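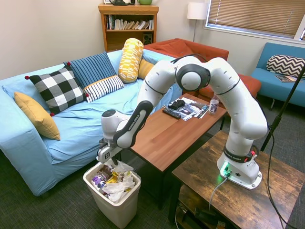

Khrystyna Dovhaniuk told me the worst way to teach a robot arm is to be good at it. She said it before I'd even gotten my coat off, and I spent the next couple of hours trying to figure out if she was kidding.

She wasn't! Khrystyna runs the demonstration work for a small project called Grindaveck, which is all about household chores (tidying, picking up litter, getting stuff into the trash and back out of it). Her job is to do a chore through the robot, over and over, so there's a recording the software can learn from. When I visited they were up to 2,296 recordings.

"People who are quick do this smooth little swoop and grab," she said. "It looks great. Then you train on it and the arm swoops at nothing, because you swooped a little differently each time. I want boring. I want you to stop over the thing, wait a second, then go down."

There are two ways to do it, and I got to try both. The first is by hand: you take hold of the arm near the wrist and push it where you want it to go. I figured it would be like moving a stuck drawer, but in that mode the arm holds up its own weight and you're just steering. I loved it. Khrystyna likes it less. "Your body is in the way of everything," she said, "and you push with your shoulder without knowing it. Look at the elbow when you're done, it's always somewhere silly."

So mostly they work by remote control. You hold a handheld controller, and when your hand moves, the gripper moves too. My first try at picking a wrapper out of a trash bin took 8 minutes, and what I got was the bag. Julián Nieto, who was minding the laptop, very kindly said the bag was also trash.

What threw me was depth. Sideways is easy, but I could not tell how far down I was until the fingers were squashing something. I asked Khrystyna how long that lasts.

"A week, maybe? Then you stop looking at the arm and only look at the fingertips. Wayne took three days, but Wayne plays a lot of video games."

I asked about trash in particular, which seems like a mean thing to start a robot on. She got pretty excited here. "Oh, it's the best one! A cup is a cup. A plastic bag is a new shape every time you touch it. If I show it eight mugs, I've kind of shown it mugs. If I show it eight bags, I've shown it eight bags."

Do the bad tries get thrown out? Some do. If she bumps the bin hard, that one goes. But if she misses, backs up and goes in again, she keeps it, and she'd like more of those. Back in August they only kept the clean ones, and the arm they trained had no idea what to do after a miss. "It would close on air and carry the air away," she said. "Very proudly."

I had one more go before I left, by hand this time, stopping over the bin and counting one second like she'd told me. Julián saved it. Khrystyna looked at the playback and said the elbow was silly, but she'd keep it.

Last updated: January 2025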